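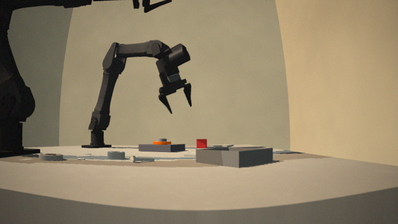

Meifang Xia wrote in after the last issue to say that a stop which only stops one arm isn't a stop at all, and that she would like to know how the Nelix cell got as far as it did with a fault like that sitting in it. It's a fair thing to ask, and she asked it nicely, so I've given it the whole of this month's item.

Posted in April by Cadi Edwards

For those of you who missed the first note, Nelix is our two-arm bench setup, and for now it lives in simulation, with a red cube and some small gray parts on the table for the arms to sort. We wanted the arms to share the middle of the table without knocking into each other, which sounds simple enough until you try to write it down! The plan was that if either arm felt a push it didn't expect, both would freeze where they were and wait for a person to clear the fault.

What happened instead was that one arm touched the edge of a block on its way down, tripped its own force limit and froze just as it should. The other arm carried on with its job. It swung across into the shared space, met the first one at the elbow, and kept pushing for over 40 seconds before its own limit finally tripped. In a simulator that costs you an ugly log file and a red face. On a real bench it could have cost us a gearbox, or (and this is the part that kept me up a bit) caught the hand of whoever was reaching in to see why the first arm had quit.

Jannik Heitmann found the cause, after a long afternoon and a good deal of my tea. The stop message from each arm went out on a shared channel, but when we renamed the arms back in the winter, one listener was left waiting on the old name. It was never going to hear anything. The status page still showed a green light for it, as the light only meant the listener was running, and it was running perfectly well, poor thing, with nobody talking to it.

Jörg Kasten then went back through the saved runs, all 44 of them, and picked out 5 in which one arm had tripped and the other had kept moving. We'd looked at those runs before. They had all been marked as successful because the parts ended up where they belonged, and our scoring never asked what the arms had been up to in the meantime. I'll own up to that one, as I wrote the scoring over a weekend and was rather pleased with it.
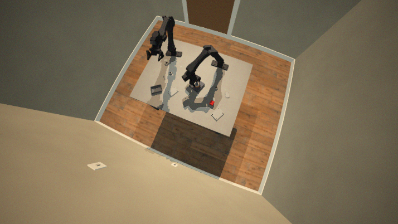
Could the same thing happen once the cell is built for real? It could if the stop still depended on a message alone. The real bench will have a wired stop circuit that cuts drive power to both arms, and the software stop will sit on top of it as a second layer.

In the meantime we've changed a few things in the simulator as well. Each arm now sends a steady "I'm here" signal, and if its partner misses 2 in a row, the partner freezes without waiting to be told. The green light is tied to that signal instead of to the listener. A run with any one-sided stop is scored as a failure, wherever the cube lands, and every new build has to pass a forced trip on each arm in turn before we let it near the sorting task. Our success numbers have gone down quite a lot as a result, and I'd ask you to be kind about the chart when it appears.

Anneliese Nolte is writing up the restart procedure, and she would be glad to hear from anyone who has had to free two arms that stopped while pressed together. We still don't have a good answer for which one should back off first. Write to her at the usual Zondstead address, and do send the messy stories along with the tidy ones.

Recent items
Erell gripper notes: fingertip wear and what we swapped
A visit to the Ní Bhriain workshop
Nelix, part one: two arms and one table
How we name things (and why we should stop renaming them)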